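Paswood Glue Gun Bench Set

Garnel Craft Supply / Workshop and Classroom / Hot Glue

If you run a craft room, a costume corner or a school art table, you already know how it goes with hot glue. There's one good gun, everyone wants it, and the others are in a drawer with their cords knotted together under a pile of ribbon. We got so tired of that in our own workshop that we put together a set we'd want to use ourselves, and we've been using it every week since. It's called the Paswood Bench Set, and we're very fond of it!

The idea is simple. You get a mix of corded glue guns and one big open bin that holds all of them, so the whole lot can be carried to a table, used, and carried away again once everything has cooled. The guns are different sizes and different shapes on purpose. A small one is lovely for felt flowers and paper houses. A long one with a full-size trigger is what you want for foam board, baskets, wreaths and anything where you'd otherwise be changing sticks every few minutes.

What comes in the set

Open plastic bin, off-white, rounded corners, raised rim
Assorted corded glue guns, small and full size (colors vary from batch to batch)
30 clear glue sticks, to get you started
2 silicone mats, one large and one small
Cord ties, reusable
Printed care card

We don't match the guns by color and we probably never will. In a group it's handy that they look different. People say "pass me the yellow one" and everybody knows which gun they mean, and if one starts to drip you can set it aside without having to put tape on it. If you're a one-color-everything kind of person (we know a few, and their shelves are gorgeous), drop us a note with your order and we'll see what's on the shelf, but we can't promise.

About the bin

We tried baskets, shoe boxes, a dish rack, a drawer organizer and a very nice canvas tote before we settled on a plain plastic bin. The rounded corners wipe clean in one pass, and glue strings peel right off once they've set. The rim gives your fingers something to hold when it's full, and a bin full of glue guns is heavier than you'd think. It's open at the top, with no lid, so you can see what you've got without digging. Stack something on top of it and you'll be sorry, though, as the handles stick up.

It will sit happily on a counter, a rolling cart or a deep shelf. Please measure your shelf first. The bin is wide, and the only returns we had last December were from people who had bought it for a narrow cabinet.

The guns

All of them plug into the wall. We've had plenty of requests for battery models, and we do sell the Hulel cordless separately, but for a bench set we like cords. A corded gun is ready for the whole session, and you never find it flat in the middle of a wreath.

Give each gun a few minutes on the mat before you squeeze. If the trigger feels stiff, the stick isn't soft yet, so wait a little longer and try again. Forcing it is the fastest way to wear out a gun, and most of the ones that come back to our repair table got there that way. Small guns and large guns take different stick sizes, so check the label on the gun or the care card before you load.

Not every gun in the set has an on/off switch. Some are on as soon as they're plugged in, and we'd suggest a power strip with its own switch so you can shut down the whole table at once. It's the one extra we'd tell anybody to buy, from us or from anyone else.

Putting them away
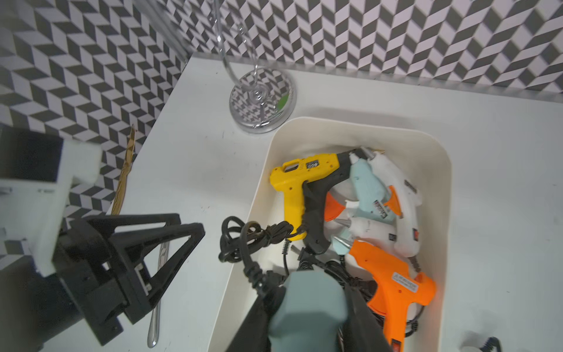

How should the cords be stored so they don't tangle?
Fold each cord into a loose loop, fasten it with one of the ties, and lay the loop beside its own gun. Don't wrap a cord around the body of the gun, as that bends it hard right where it leaves the handle. Let every gun cool completely on the mat before it goes in the bin.

We leave the leftover stick in the gun, by the way. Pulling it out backward drags soft glue into the parts where you don't want it. If you need to switch to glitter or colored sticks, just push the clear one through with the new one and let the first bit land on a scrap of cardboard until the color runs true.

Care and cleaning

Unplug before cleaning, always. Wipe the outside of a cool gun with a dry cloth. Dried drips on the body usually lift off with a fingernail or a wooden craft stick. The bin can be washed with dish soap and warm water, and dried well before the guns go back in. Don't wash the guns, don't dunk them, and don't scrape the nozzle with a knife.

The tip and the melted glue are hot enough to burn. For younger kids we'd have an adult do the gluing, and for older ones a bowl of cool water on the table is a good habit.

Goes well with

Pasaribu glue sticks, clear, bag of 81. These are the ones we use at our own bench. They melt evenly, they don't go stringy as quickly as some, and the bag really does last.
Hulel cordless gun, for fairs and outdoor tables.
Paswood large silicone mat, sold singly, for anybody who has already lost theirs.

Ordering

Bench Set, item 21 in the Garnel workshop list. In stock. We pack each one by hand with the guns wrapped separately and the sticks in a paper sleeve, so it may take a day or so longer to leave us than a single gun would. Schools and clubs can order by email with a purchase number. Single replacement guns are available too, so if one wears out you don't have to buy the whole thing again.

Made something you're proud of? Send us a picture! We pin them up over the packing table, and the wall is getting wonderfully crowded.

Page updated 2018-04-22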